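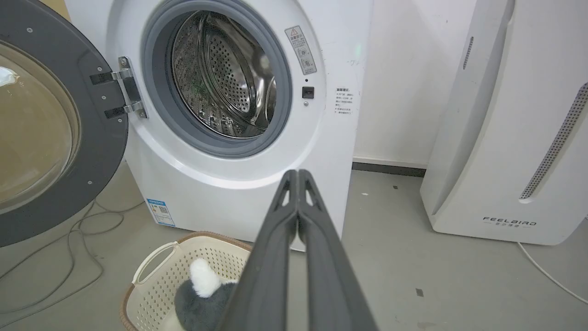

The Hard Part of Soft Water

By Lieselotte Pfeiffer
May
6 min read

Water in the Valley district leaves the ground at 196 milligrams per liter of hardness, measured as calcium carbonate. The U.S. Geological Survey classes anything above 180 as very hard. For the 2,169 households on the Mumano well field, that number sets how much detergent a load needs, how fast a heater scales up and how stiff the towels feel.

The chemistry is old and well understood. Calcium and magnesium ions bind to soap and form an insoluble curd. Modern detergents resist this with builders, which tie up the ions before they reach the surfactant. Phosphates once did the job cheaply. Zeolites and citrates do it now, with less margin at low temperatures.

Heat makes matters worse. Dissolved bicarbonate breaks down as water warms, and calcium carbonate settles on the hottest surface available -- usually the heating element. Yanling Yan, who runs the utility's test bench, sections used elements and measures the deposit under a microscope. Her oldest samples carry up to 7 millimeters of scale.

The utility has two options. Mal-soon Ji, its process engineer, favors central softening with pellet reactors, in which sodium hydroxide raises the pH and carbonate grows on grains of sand. The spent pellets can be sold as filler. Soo-ah Sun, who handles rates, would leave treatment to the customer. Ion exchange units work well at household scale, but each regeneration sends brine to the sewer, and the Lim treatment plant has no means of removing chloride.

A pilot reactor has been running at the Galtero pumping station for five months. Outlet hardness has held near the target of 100, except during two pump changeovers -- both traced to a dosing valve that closed late. The valve is being replaced.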